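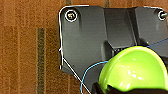

A dark grey plate against brown wood.

Leave the old doors alone

Maximiliano Domínguez
September 27, 2025

The council in Urkdale wants to replace the front doors on Kragh Street, all 100 of them, with a standard model. The letter came in April. It talks about draughts and upkeep, and both are fair points. My own hall is cold in winter and I would like it to be warmer.

But a door that lets in a draught can usually be mended. I had mine done two years ago. A joiner took it off, planed the bottom, fitted a brush strip and hung it again the same day. It has shut properly ever since, and the bill was a good deal less than the price of a new one.

The council says repair is slow and hard to plan. That may be true if you try to do a whole street at once. I would start with the eight worst doors, see what they cost, and publish the figures. People could then argue about something real.

There is also the matter of what we throw away. Good timber that has stood up to decades of weather would go into a skip, and the new doors come with a guarantee of eight years. I asked at the meeting what happens after that and did not get an answer - only a promise to write to me. I am still waiting for the letter.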